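Tovard Publishes What Its Robot Teaching Trials Did Not Show

Company says remote-control demonstrations work, up to a point, and asks buyers to read the small print

Tovard, which builds training stations for robot arms, today released the results of a trial comparing two ways of teaching a robot a simple job: moving the arm by hand, and driving it by remote control. The report is shorter on good news than the company's sales staff would have liked.

The trial ran through October at the Mundar workshop. Operators recorded 229 demonstrations of ordinary tabletop work, such as picking up packaged food and setting it in a tray. Of those, 103 were judged clean enough to train on. The rest were thrown out for dropped items, long pauses, or moves that the operators themselves could not explain when they watched the recordings.

"People in this business like to say that anyone can teach a robot in an afternoon," said Morven Carnegie, who led the trial. "Anyone can record a robot in an afternoon. We kept fewer than half of what we recorded, and our operators had done this before."

The question behind the trial was a narrow one. When an operator takes hold of the arm and guides it, the motion tends to be smooth, but the operator's own hands and sleeves end up in the camera's view. When the operator sits back and steers with a controller, the camera sees only what the robot will see later on its own. Vendors usually present the second method as the better one. Tovard did so too, in last year's brochure.

The new report is more careful. Remote-control sessions gave cleaner camera footage, but operators had no sense of touch through the controller and often squeezed too hard or closed the gripper too early. Hand-guided sessions had fewer bad grasps and worse footage. The report does not name a winner, and Carnegie said she would be suspicious of one that did.

Soft packaging caused the most trouble. A snack bag is light and wrinkled, and it changes shape when a finger presses on it. It also shines. Under the workshop lights, glare moved across the plastic as the arm moved, and a grasp that looked good from the wrist camera could miss the edge of the bag. Operators learned to go for the crimped seal at the end -- a habit that the trained robot copied even when the seal was out of reach.

"That is the part I would underline for a buyer," Carnegie said. "The robot learned what our operators did. It did not learn why they did it. If the person at the controls has a bad habit, you are paying to have it copied."

After training, the robot was given 49 attempts at a bagged item in positions it had not been shown. Tovard is not publishing a success rate from these. The attempts were stopped and restarted several times after changes to the lighting and the tray position, and the company does not believe a single percentage would mean much. It has instead made the session notes available on request, including the entries in which an operator wrote only "no idea." 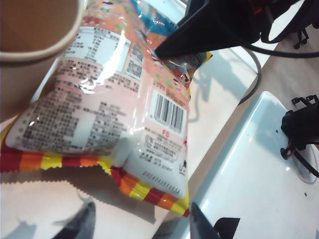
The report also takes issue with the usual way demonstration systems are priced. Most vendors, Tovard included, have charged by the recorded hour. That rewards long sessions and does nothing to reward good ones. Beginning with its next contracts, Tovard will bill only for demonstrations that pass a review by the customer, and will hand over the rejected recordings at no charge so that customers can check the reviewing for themselves.

Two outside firms have agreed to repeat parts of the trial. Renaud will run the remote-control sessions with operators who have no robot experience, and Vondar will run the hand-guided sessions using its own arms. Neither firm is being paid by Tovard for the work, and neither has been asked to show its results to Tovard before releasing them.

Carnegie said she expects at least one of the repeats to disagree with her findings. The trial used a small crew, one workshop and a short list of household goods, and it did not test whether a robot taught in one room will work in another. She called that last gap the most serious one -- most customers, after all, will not be running their robots at Mundar.

"We still sell these stations and I still think they are useful," she said. "I would just like the next person who buys one to budget for the recordings they will throw away."

The full report and the session notes can be requested from the Tovard press office. Visits to the Mundar workshop are open to the trade press by appointment, and visitors are welcome to try the controller.

About Tovard

Tovard designs and sells stations for teaching robot arms by hand guidance and remote control. Its customers include packing firms and research workshops.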